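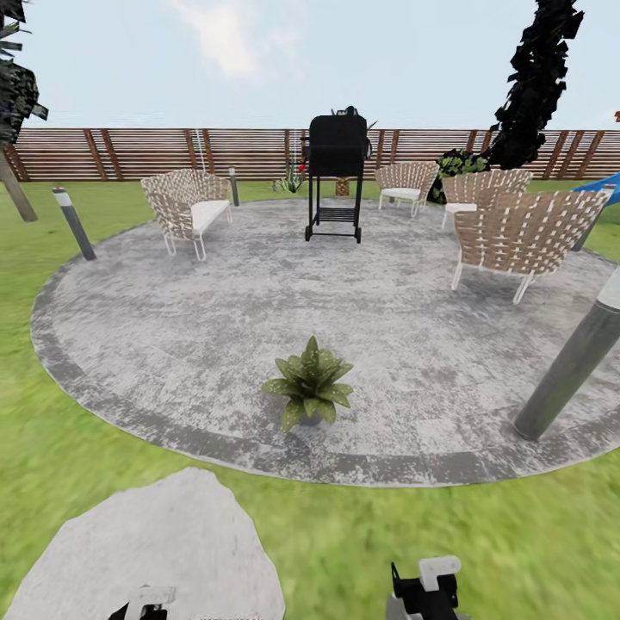

Workshop Tips: Getting Your Small Shop's Website Found

If you make things at home and sell them from your own website, search traffic is the cheapest traffic you will get. These tips need no coding. Most can be done at the bench while glue dries.

Write page titles first
Give every page its own title. Put the thing you sell at the front and the shop name at the end, so "Oak cutting board, 12 inch" comes before "Namulero." Two pages with the same title compete with each other. Check the old ones too, especially product pages you copied to save time.

Shrink your pictures before uploading
A photo straight from a phone is far too big for a product page. Resize it, then save it as a JPEG at quality 70. I keep product photos under 100 KB. Rename the file with plain words and hyphens before it goes up. Renaming it later can break links.

Fill in the alt text
Write what a shopper would need to know if the picture did not load. One short sentence will do. Leave it blank for borders and other decoration.

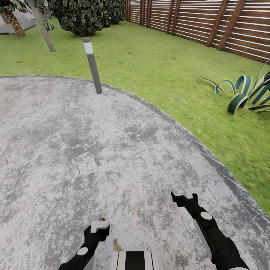
Clean up broken links
Twice a year, in January and again in summer, run a link checker over the whole site. I use Fidier, but any free one will work. My last run found 70 dead links, nearly all of them pointing to a supplier that had closed. Fix the ones on your busiest pages first. If you delete a product, redirect its address to the closest category page.

Link your own pages together
A care guide for wooden spoons should link to the spoons, and the spoons should link back. Use words that say where the link goes. "Click here" tells a search engine nothing.

Go easy on plugins
Run one SEO plugin. I ran 2 for a while and they wrote competing descriptions on every page. Back up the site before you remove one.

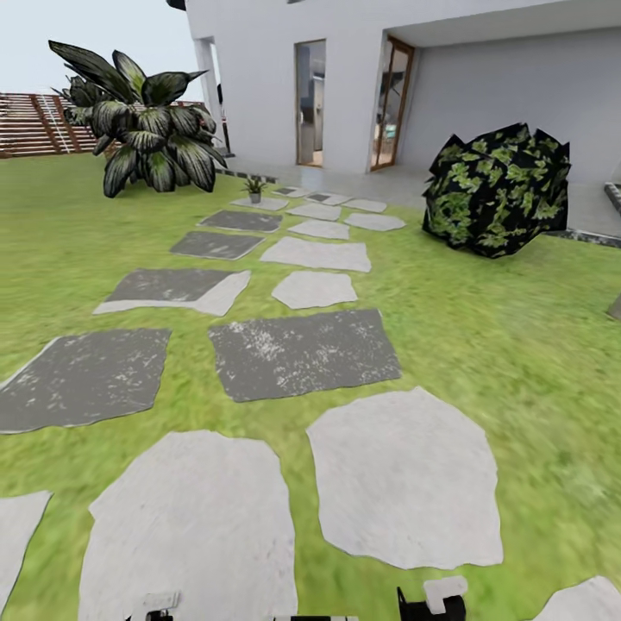

Lawn with stepping stones and a white house.

Keep a change log
A notebook is fine. Write down the page, the date and what you changed, then leave that page alone for a month before judging the result.

Last updated 2024-07-13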